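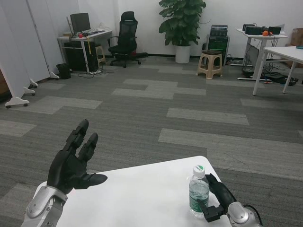

Right hand on the water bottle, left hand up, Tilton office.

Hi Kimie, and hello to everyone else who has been following along,

Toshio Hayashi wrote:
> Ours let go of the bottle again in June, halfway through
> the lift. No error, no warning, the fingers just relaxed.
> Has anyone else had this, or is it only us?

It is not only you, Toshio, and I'm sorry you lost a keyboard to it. We had the same fault on the right hand at lift 227, and then again 16 lifts later, when I was just starting to relax and think about my tea. The log showed the hand still reporting a full grip while the fingers were opening, so the stop never tripped. That part worries me a good deal more than the spilled water.

Kimie Shimada thought of the wrist cable, bless her, and when we wiggled the plug with the arm powered down it was looser than I'd like. We've reseated it and dropped the grip force to 70 per cent for now -- slower going, but I can live with that.

Could you check your plug and send me your log from the Lerkska run? Please keep your own hands well clear in the meantime.

Warm regards to all at Sistley,
Ishida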